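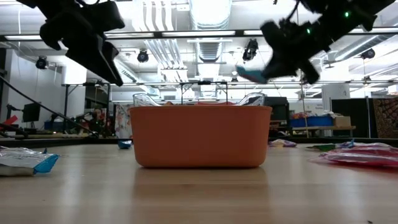 Silvana Aguiar wrote under my last post that if two arms share one bin, the honest thing is to make them take turns, and that every clever scheme she's tried for letting them overlap ended with more waiting than the turn-taking did. Fair! I had exactly that experience for most of the winter. But I think I've got something now that beats taking turns, and it's small enough to explain in a blog post, so let me have a go.

For anyone who's new: the job is moving snack packets between an orange bin and a tabletop with two arms, and all my time goes into the software in the middle. The planner is called Trirnen, the perception bit is called Khoo, and there's a replay tool called Motetti that I'll get to, as it's my favourite of the lot.

How turn-taking worked

The old version had one lock. An arm that wanted to go anywhere over the bin grabbed the lock, did its whole move, came all the way back to its home pose and let go. Simple and very safe. Also painfully slow to watch, as one arm would be hanging there with a perfectly good plan in its pocket while the other one drifted home for no reason at all.

My first fix was to release the lock earlier, when the gripper cleared the rim. That helped a bit, but it brought in a new problem. The waiting arm had planned against a picture of the world from before the first arm went in, and packets shift when you pull one out from under another. So it would get the lock, throw away its plan, look again, plan again, and hold the lock the entire time it was thinking. More waiting than before, just as Silvana says.

What I do now

The space above the table is cut into chunky blocks, and Trirnen hands out bookings for them. A booking has a block, a start time and an end time. When an arm has a trajectory it works out which blocks the whole arm passes through (the forearm and the cable too, more on that later) and asks for all of them in one go. Either it gets the lot or it gets nothing. I tried handing them out one at a time and deadlocked it within the hour, left arm sitting on the block right arm wanted and the other way round, both perfectly polite.

If an arm gets nothing, it's told the earliest time the full set would be free. That one number changed everything! The arm can then choose: wait for that time, or slow its approach so it arrives just as the block opens, or pick a different packet. Mostly it slows down, and the movement looks so much calmer. You stop seeing arms lunge and freeze.

The thinking happens outside the booking too. Perception runs while the arm is still on its way, and the booking only covers the part where metal is moving through shared air. I do one last check right before the fingers go below the rim. If the packet has moved more than a finger's width from where Khoo last had it, the arm backs out to the edge of the block it already owns and has another look from there. It keeps the booking if there's time left on it and gives it up if there isn't.

Wrappers are horrible and I love them

Khoo was written for boxes. Boxes have faces and edges and they stay put. A crinkled silver foil bag has none of that. It's a hundred little mirrors pointing in different directions, and the depth values on it jump from one reading to the next, so you get spikes and holes where the bag should be. Clear plastic is bad in the opposite way: the depth camera goes straight through it and reports whatever's behind. If your bin has clear plastic handles poking up past the rim, the map says there's nothing there and the planner happily books a path through them.

Two changes have helped the most:

I stopped asking for a shape. For a bag I don't care about the surface, I want to know where there's a fold or a ridge the fingers could close on. So Khoo now proposes 64 grasps from the colour image alone, scores them, and only then looks at the depth around the best few to see if any of it can be trusted. A small wrapper lying flat will often have only one good spot, at a crimped end, and the colour image finds it long before the depth does.

Things the camera can't see get drawn in by hand. I resisted this for ages. It felt like cheating. But a bin is a known object, I can measure it once, and I'd much rather have a boring fixed model of rim and handles stuck to the bin's pose than a fancy network guessing at clear plastic. Same goes for anything thin, dark and wiry standing up near the middle of your workspace. Model it, give it a fat margin, move on.

The cable thing

I promised I'd come back to cables. The blocks an arm books used to be worked out from its links only, and the links are what the manufacturer gives you. The cable coming off the gripper isn't in that file. On most moves it doesn't matter. On a move where the wrist tips right over to the diagonal, the cable swings out into a block the arm hasn't booked, and the other arm is quite entitled to be in it.

I don't simulate the cable. I did spend an evening reading up on how I might, and it was fascinating, and I closed all the tabs. What I do is hang a capsule off the wrist, sized by hand, and grow it when the wrist rolls past a certain angle. It's ugly and it books more air than it needs. No snags to report since it went in, and I'm happy to leave it ugly for now.

Runs 218 and 219

If you only take one thing from this post, make it this: build a replay tool before you build anything clever. Motetti records every message between perception, planner and controllers along with the time each one was sent and the time it was read, and then plays the whole run back through whatever version of the code I've got checked out.

Run 218 was lovely. Run 219 had the same code and the same starting layout, and the right arm stopped dead on its fourth pick and stayed stopped. I stared at the planner for a whole afternoon. Then I lined the two up in Motetti and saw that in 219 one message from Khoo had been read 166 milliseconds after it was sent. By then its timestamp fell outside the booking window, so Trirnen treated the packet as gone, and the arm asked for a booking of length zero. Which was granted! Straight away! And then it had a valid booking that ended before it began, and it sat there waiting for its start time to come round.

The fix was two lines, one to refuse empty bookings and one to log late messages loudly. Finding it by watching the arms would have taken me until December. There's a test for it now that replays 219 on every commit, and I've grown oddly fond of it.

Things I changed my mind about

I used to run each arm's controller with its own clock and convert between them. Don't. One clock, everything stamped from it.

I used to think the planner should know whether a grasp had worked. It's much nicer if it doesn't. The gripper reports how far its fingers closed, a separate little process turns that into held, empty or not sure, and the planner only reads the answer. "Not sure" is treated as held until the drop, which sounds wasteful, but small things pinched at the very tip of one finger come up as not sure all the time and most of them make it across.

I used to tune speed first. These days I tune the backing-out behaviour first, as slowly as you like, and then turn the speed up. An arm that knows how to retreat nicely can be run a fair bit faster.

What's next

Block size is still a number I picked out of the air. Smaller blocks mean more overlap between the arms but a lot more bookkeeping, and past a certain point the all-or-nothing request starts failing so often that you're back to taking turns. I'd like to try big blocks up high and small ones near the rim, where it matters. Alomer, the little viewer I use to draw the bookings as coloured boxes, can only show one size at the moment, so that has to be sorted out before I can see what I'm doing.

And Silvana, if you still have your overlap code somewhere, I'd be very keen to see how you handled the arm that loses. I've got slow down, wait or choose another packet, and I suspect there's a fourth option I haven't thought of. Comments are open, and you can paste code in them now that I've fixed the formatting.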